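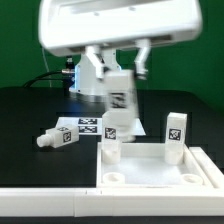 Home | Articles | Standards | Index

Marked-part handling practice

Marked-part handling practice is a set of working rules for robot cells in which an arm places parts that carry square printed markers. The best-known version is the Barkness code, last revised on 17 February 2025.

Layout

The code asks for a plain backdrop and a fixed tray position. Reference markers lie flat on the table and stay there for the whole run.
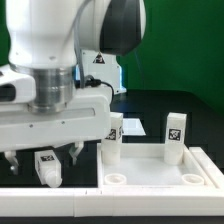

Cables must be routed clear of the fingers at every point of travel. The arm may not close on a part until its marker has been read 3 times.

Records

Each run is logged with a part number and a result. Logs are kept for 345 days.

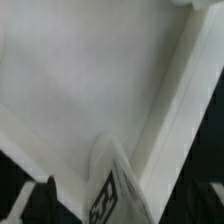 A failed placement is logged the same way as a good one, and the part is not moved by hand until the arm has stopped.

Reception

Use of the code is voluntary. 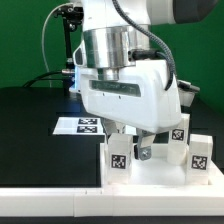

Brivetti has objected that the reading rule slows short runs and should apply only to the first part in each tray.

We use cookies. Accept | Settings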